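Keeping a demonstration bench in tune
18 June 2026
By the workshop correspondent

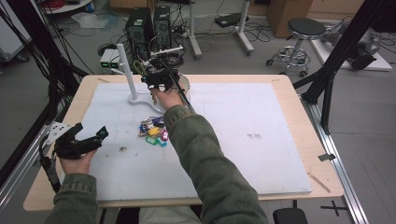

A pair of hand-held grippers in use over the foam board, with key tags as the handling parts.

The bench at Cluseck is one of four that the firm runs for recording handling tasks by hand. An operator sits at the table with a gripper in each hand, performs the task, and the recorded movements are later used to train an arm. Each bench is set up from the same sheet, and most of the work of looking after it is checking that nothing has drifted from that sheet.

The work surface comes first. White foam board is laid over the wooden tabletop between the two aluminium extrusion rails. It is soft enough to spare the finger tips and light enough to change in a minute or two. It also marks easily. Smudges are left alone until they begin to upset the tracking, at which point the board is turned over or replaced. The board fitted in January lasted 959 recordings.

Anything clamped to the rails is set from the near end with a steel rule. Bolts are nipped up, checked for square and then tightened fully. Grosby, which supplies the extrusion, offers a locking nut for the slot, but the technicians prefer the plain type – it can be moved without stripping the rail.

The grippers need more attention. Fingers are opened and closed through their full travel at the start of each shift, and the reading at both stops is compared with the stored value. A difference of more than two counts means a fresh zero. Pivot pins are cleaned and given a trace of dry lubricant every 3000 cycles. Oil is not used, as it finds its way on to the sensor windows.

Cables cause most of the stoppages. Each lead is run back along the forearm with enough slack for a full reach across the table. If it is too tight, it pulls at the connector; if it is too loose, it sweeps parts off the board. Leads are changed as a set after 154 hours, whether or not a fault has shown. Rissanen connectors have been fitted on all four benches and the latching version is now standard.

Small parts such as key tags on metal rings are a fair test of the adjustment. The rings are thin, and a finger pair that closes slightly out of line will push them aside. Faces are trued with a strip of fine abrasive, then checked against a feeler gauge.

Grirnberg, where a second set of benches is being built, will use the same sheet with a revised page on cable routing.

Contact the editorial office | Copyright 2026, all rights reserved | Back to top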